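Notebook > Daily life > Language

December, by the author of this blog

Learning the words for small repairs

When I moved to Bramville I thought my English was good. I had passed the examinations, I could read a newspaper and I could follow a film if the actors did not whisper. Then the tap in my kitchen started to drip, and I stood in a shop on Mustonen Street and did not know one single word that I needed.

I knew "tap". I did not know "washer", except the machine for clothes. I did not know "thread", except for sewing. The man at the counter asked if the fitting was half inch or three quarter, and I said yes. He was patient and he put several small bags in front of me, and I pointed at the one that looked the most like my problem. It cost me 40 pence and it was the wrong one.

After this I started a notebook. At first I wrote only nouns: washer, hinge, bracket, fuse, skirting board. The last one made me laugh, I imagined a board with a skirt. Later I understood that the nouns are the easy part, you can always point at a thing. The verbs are much harder. A door sticks, a pipe weeps, a radiator needs to be bled. In my language we let the air out of a radiator and no blood is mentioned.

Then there are the small words behind the verbs. You screw something in, you screw it down, and if you do it badly you screw it up. A paint dries out in the tin but dries off on the wall, or maybe only dries, I am still not sure about this one. My dictionary gives all the meanings in a long row and does not tell me which a normal person would use on a Sunday morning with wet hands.

I have now 261 words in the notebook. I keep them by room, not by alphabet. This was a good decision, because when something breaks I am standing in a room and I am not standing in the alphabet. The bathroom has the most pages. The hall has almost none, only "latch", "letter box" and "draught excluder", which I bought last winter from Climero and which is in fact a long cushion.

My method is simple. I write the word, then the sentence in which I heard it, and then where I heard it. I do not write the translation. If I write the translation my eye goes only there and the English word stays on the paper like a stranger. With the sentence I can hear the voice again, and the voice helps me with the stress also. I said "ADjacent" for two years before somebody corrected me, very kindly, on a bus.

Since spring I also read instruction leaflets on the way to work. They are better than novels for a learner. The sentences are short, the same verbs come back, and you must understand them completely or the shelf falls. The one for my boiler has 26 pages and I have read it more times than I would like to say.

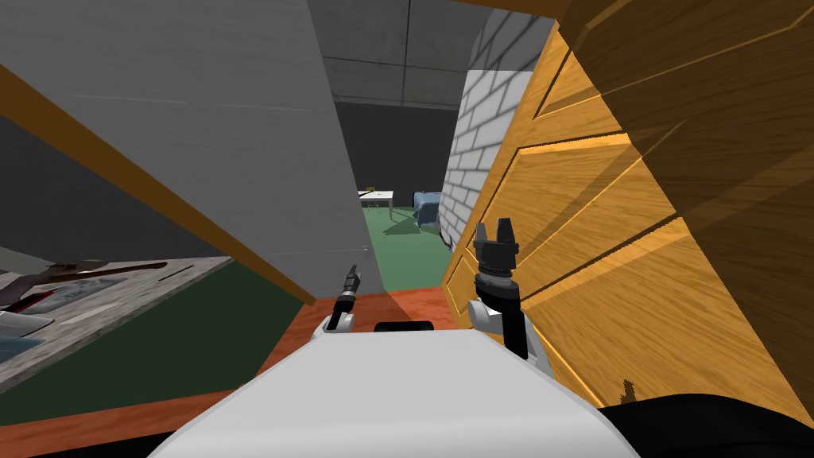 Prarkmont Evening Writers - Members' Pages

Some in our group asked me why I do not use an application for all this. I tried one. It wanted to teach me 2,467 words in a fixed order, and on the third evening I was learning "ostrich". I have nothing against the ostrich, but there is none in my flat and I do not expect to repair one.

Last week the bathroom door started to make a noise. I went again to the same shop on Mustonen Street, and I said that the top hinge was squeaking and the screws had worked loose. The man did not look surprised at all. He only asked if the wood was still sound, and I had to go home with a new word - "sound", for something that is healthy inside. I wrote it under Bathroom, with the sentence.

Next I want to learn the words for the garden, but this must wait until I have one. For the moment there is a balcony with two pots, and it has its own half page.

Contact the group | Copyright Prarkmont Evening Writers | Back to top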